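일토(Ilto)

일토는 메트포트(Metport)의 한 공과대학 학생들이 운영하는 로봇 조작 학습 프로젝트이자, 같은 이름의 교내 동아리이다. 사람이 생활용품을 다루는 손동작을 기록해 로봇 팔의 학습 자료로 쓰는 것을 목표로 한다. 동아리 측은 이를 '가정용 로봇을 위한 공개 기반'이라고 소개해 왔으나, 기반이라 부를 만한 성과가 있는지는 학내에서도 의견이 갈린다.

개요

처음에는 졸업 과제였다. 냐이 마이(Nhi Mai)와 피로슈커 데아크(Piroska Deák)가 접힌 천을 펴는 동작을 기록한 것이 출발점이며, 이듬해 1월 정식 동아리로 등록되었다. 지도는 오르넬라 파가노(Ornella Pagano)가 맡고 있다. 현재 활동 인원은 27명이라고 하나 이 수치에는 첫 모임에만 나온 학생도 들어 있다.

이름의 유래는 분명하지 않다. 초기 문서에는 '옹(Ông)'이라는 이름이 쓰였고, 두 이름이 같은 과제를 가리키는지 별개의 과제인지는 문서마다 다르다.

작업 방식

기록은 사무용 책상이 늘어선 실습실 한쪽의 탁자에서 이루어진다. 다루는 물건은 무늬 있는 천, 청소용 솔, 소스 병 따위로, 대부분 학생들이 집이나 근처 가게에서 가져온 것이다. 물건의 목록은 있으나 고른 기준은 적혀 있지 않다. 위치를 맞추는 데에는 흑백 무늬가 인쇄된 사각 표식판을 쓴다. 카메라가 표식을 읽으면 탁자와 손의 좌표를 같은 기준으로 옮길 수 있다는 것이 설명이다. 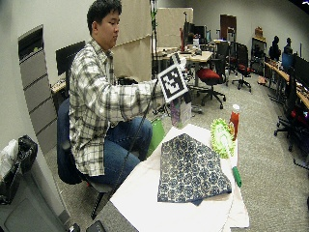 탁자 가장자리에 표식판을 세워 든 작업자. 앞쪽에 접힌 천과 솔, 빨간 병이 놓여 있다.

동아리 안내서는 이 절차를 '간단하고 재현 가능하다'고 적는다. 간단하다는 말은 대체로 맞다. 재현성에 대해서는 근거가 약한데, 안내서 초판에는 표식판을 어느 높이에 두는지, 한 번 맞춘 값을 얼마 동안 쓰는지가 나와 있지 않다. 또안 꾸언(Toàn Quan)이 개정판에 높이 항목을 넣었지만 허용 오차는 여전히 빈칸이다.

손동작은 손등에 표식을 단 장갑형 장치로 기록한다. 작업자는 장치를 낀 손으로 물건을 쥐고, 들고, 내려놓는다. 동작 하나의 시작과 끝은 사람이 나중에 표시한다. 표시 기준이 작업자마다 다르다는 지적이 내부 회의록에 세 차례 나오며, 그중 두 번은 '다음 학기에 논의'로 처리되었다. 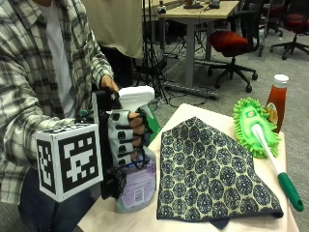 분무기처럼 방아쇠가 달린 물건은 특히 다루기 까다로운 것으로 분류된다. 병의 목을 쥐는 동작과 방아쇠를 당기는 동작이 거의 겹쳐 일어나는 데다, 손가락이 서로를 가려 카메라에 잡히지 않는 구간이 생기기 때문이다. 일토는 이런 구간을 앞뒤 값으로 채워 넣는다. 채운 부분이 전체에서 차지하는 비율은 공개된 적이 없다.

자료 규모

동아리 소개 글에는 동작 기록이 '4,000건'이라고 되어 있다. 그러나 타오 즈엉(Thảo Dương)이 정리한 목록에서 중복과 중단된 기록을 빼면 2,288건이 남고, 분무기 동작은 그중 394건이다. 동아리 측은 앞의 수치가 '시도 횟수'였다고 해명했으나 소개 글은 고쳐지지 않았다.

대회 참가

일토는 교내외 학생 팀이 겨루는 아컴(Arkham) 조작 경연에 두 차례 나갔다. 첫해에는 천 접기 부문에서 예선 탈락했고, 이듬해에는 같은 부문에서 4위를 했다. 참가 팀은 다섯이었다. 당시 보고서는 이 결과를 '상위권 진입'으로 표현하였다.

평가

수업으로서의 평판은 나쁘지 않다. 참가 학생들은 좌표 변환과 자료 정리를 손으로 익힐 수 있었다는 점을 자주 꼽으며, 파가노 역시 연구보다 교육 쪽에 무게를 두어 설명한다. 다만 그렇게 모은 자료로 학습한 로봇이 다른 탁자, 다른 물건 앞에서도 움직이는지를 보인 시험은 아직 없다. 데아크는 동아리 소식지에서 시험을 준비하고 있다고 밝혔는데, 같은 문장이 그 전 호에도 실려 있다.

같이 보기

아컴 조작 경연
옹(초기 과제)
메트포트의 학생 동아리 목록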